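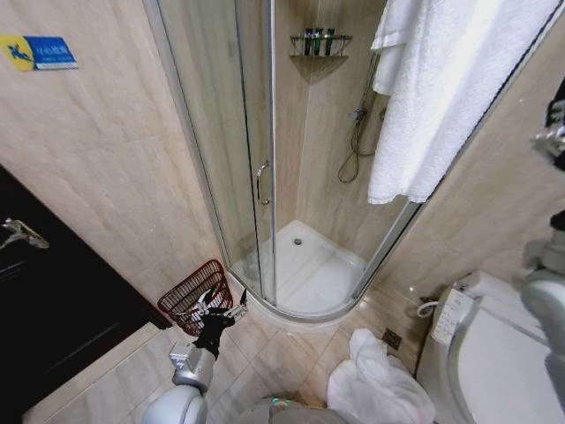
Leire Cantero still maintains that the bread is the best bit, and she has eaten her way through everything else we teach, so we've stopped arguing with her!

Petska is a small cookery school with one big kitchen, 4 hobs, a very long table and far too many wooden spoons. Nerea Escobar and Alfredo Panganiban started it because they both loved feeding people and both kept being asked "but how did you make that?" over the washing up. Classes are small, noisy and friendly, and you eat what you cook (with seconds, if the dumplings go to plan).

We cook what we like eating: slow bean stews, flatbreads, proper custard, Alfredo's garlic rice, and whatever the greengrocer has too much of. October is all squash and pears, and it's our favourite month by miles. Total beginners are very welcome – plenty of people arrive never having chopped an onion and go home with a pie.

Our recipe folder now holds 103 dishes, splashes and scribbles included, and you can copy out any you fancy. 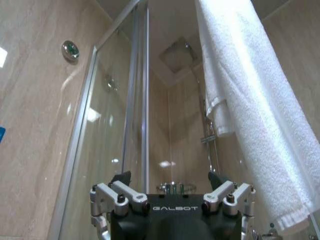

Who you'll meet

Nerea Escobar: bread, pastry and anything with butter in it
Alfredo Panganiban: rice, noodles, soups
Adoración Casado: preserves and pickles, 70 jars on the go at the last look
Leandro Pastor: bookings, shopping and a very good pot of coffee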